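Handheld grippers with marker cubes vs. teleop arm — which would you start with?
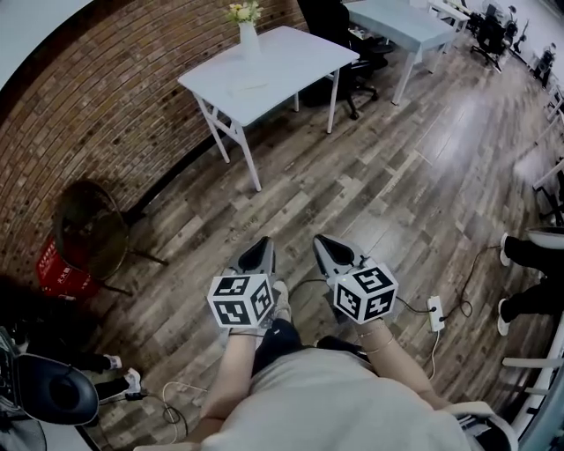 benchwarmer_19
How many demos do you need before a handheld setup is worth the bother?
We trained our first decent policy on 193, and the one we tried at 118 was noticeably clumsier.

slowservo
Thanks for that, it's very close to what I was hoping to hear! I've been on the Yokoyama arm since June and I do love it, but my wrists are tired by lunch and every demo feels like parking a truck. With the handhelds I just reach out and do the thing — black jaws, gray body, cube on the back, off you go.

Uson_fan
I'll disagree a little, kindly. Cubes are lovely until you turn your hand over and the tracker loses the faces. We threw out 19 takes on Monday for exactly that. The arm never forgets where it is.

benchwarmer_19
Fair enough, though I'd look at your lighting first. A shiny floor or a bright lamp overhead gave us more grief than wrist angle ever did.

Uson_fan
Maybe so, we do have awful lamps. I still wouldn't trust it for anything with a tight fit.

slowservo
My task is folding towels, so I think I'm safe! Does the Ellness controller take both hands at once, or do I need two?

benchwarmer_19
One is plenty, just update it first.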